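Two Grippers, One Lemonade Bench: A Long Look at the Kusley Two-Finger
Posted by Trefor Harries, November 22, 2025 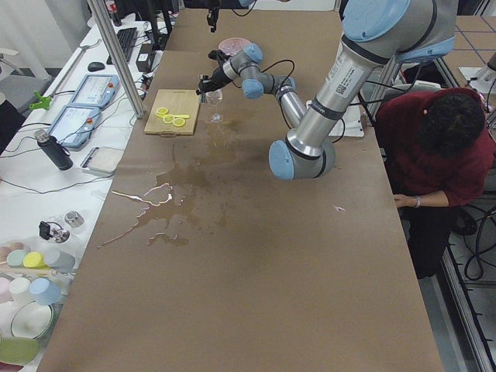 Why I wanted to try it

I have been comparing grippers since August, and by now I have strong feelings about fingertips, which is not something I expected to say at my age. The Kusley is a plain two-finger parallel gripper, black, fairly slim, and sold as a good match for light kitchen handling. We have been running it against our older Reddy on lemon slices, cutting boards and small drinking glasses, with brown kraft paper over the table to catch whatever gets away from us. (Plenty gets away from us. A puddle spreads fast on that paper!)

Grip and feel

Glassware is where I'd start with any gripper. A small clear tumbler is light and slippery, and it gives the fingers very little to hold on to if they come in too high. Over 200 picks the Kusley dropped two glasses and the Reddy dropped 19, and I'll admit the Reddy's pads were well worn by then, so please read that with some kindness. What I liked best was how gently the Kusley closes. You can set the force low and trust it to stay there, and when the approach is a little crooked the fingers settle against the glass without shoving it across the table.

Lemon slices are harder. The flat tips want to press a slice down into the board before they get under it, and I never did find a setting that lifted one cleanly every time. If fruit is your main job, budget for softer tips.

Setup and controls

Mounting was easy enough, four screws and a cable, though the cable is stiff and you'll want to leave it a generous loop at the wrist – mine tugged on the first day and I spent a good hour blaming the software. The Arnum controller plug-in found the gripper right away. Jogging it from the teach pendant is pleasant, but the force menu is buried two screens deep, and I do wish they'd bring it forward.

What I'd change

The housing has too many seams for wet work, so wiping down takes patience. Replacement pads only come from Grernitero, in packs of 300, which is a lifetime supply for a small bench like ours. I'd happily split a pack with anyone who writes in.

Would I buy it again? For cups and glasses, yes, gladly. The Reddy is staying on for boxes and bottles, with new pads on order.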